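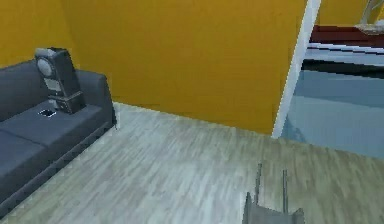
How does a high school club practice home robotics when it owns only one robot?
Most of the work happens in simulation, where each student can run a copy of the robot in a virtual house and try out code long before it gets near a real floor.

That was the first thing the coach of the Rokville robotics club wanted to get across when we sat down to talk, and she said it with both hands in the air. The club meets in a former typing classroom on the second floor, and by the time I got there every computer was taken and two students were sharing a windowsill with a laptop.

"When I started coaching, we spent the whole year waiting in line," she said. "One kid drives, the others watch. You learn a lot about patience that way! You don't learn much about robots."

The club's project this season is called Bovska. The goal is easy to say: a robot gets a short instruction, goes to the right room of a house, finds the right object and brings it back. The students named the project after a made-up planet in a comic one of them drew in middle school, and the name stuck so well that it's on the club sweatshirts.

Bovska runs in a set of virtual rooms with yellow walls, whitewashed plank floors and the sort of furniture anybody would recognize. One stretch the students use a lot has a dark gray sofa with a black speaker standing on the seat, and a doorway leading into a second room with a different floor. The coach likes it because it asks two things of the software at once.

"You have the object, and you have the door," she said. "A beginner writes code for the object. Then we say, okay, now the thing you want is in the next room, and suddenly they have to think about where the robot is, how wide it is, which way it's facing. It's a wonderful moment. They groan, and then they get really quiet and start drawing on paper."

A junior who handles most of the navigation code told me the speaker is harder than it looks. "It's tall and dark and it's on a dark couch," he said. "My first version kept treating the two as one big lump. I fixed it by looking at the height above the seat. I was so happy I ran down the hall."

He keeps a log of his test runs and let me scroll through it. The latest one was number 1516. Next to a good many of them he had typed only "wall."

The club's grabbing code belongs to a sophomore who joined because her older cousin wouldn't stop talking about it. She works on the gripper, a simple one with two fingers, and she has strong feelings about how it should approach things.

"Everybody wants to go straight in," she said. "But if you're coming at something on a couch, the armrest might be in your way, or you bump the thing and it tips over. So I make it stop, look again, and then go. It costs a couple of seconds. I think it's worth it, and we argue about that a lot."

They do argue about it. While I was there the two of them spent a good ten minutes on the question, standing up, using a stapler as the sofa.

In January the club will take Bovska to a regional student contest, the Gruker Challenge, where teams get a house layout they haven't seen before and a list of objects to fetch. Last season the Rokville team scored 81 points, which put them in the middle of the table. The coach still talks about that day with real delight, mostly because of a run in which the robot picked the wrong doorway, backed out, and found the right one on its own.

"The kids were screaming," she said. "It was 2 points! You would have thought we'd landed on the moon."

The real robot hasn't been forgotten. It lives on a cart by the door, and once a month the group moves its latest code over and tries it on a course made of classroom chairs and an old loveseat from the teachers' lounge. Things that were smooth on the computer get bumpy. Wheels slip on the linoleum. The afternoon sun through the blinds confuses the camera, so somebody tapes up poster board.

"I love those days," the junior said. "You find out what you were assuming. I had no idea I was assuming the floor was perfect."

I asked the coach what she would tell another school thinking of starting. She said to begin with a single room and one object, and to let students break things in the simulator as often as they want. She also said to get more power strips.

The sophomore had one more thing to show me before I left. She had changed the stopping distance that afternoon, and she wanted a witness. She pressed the key, pulled her sleeves down over her hands, and leaned in toward the screen. Across the room the junior was already walking over with the stapler.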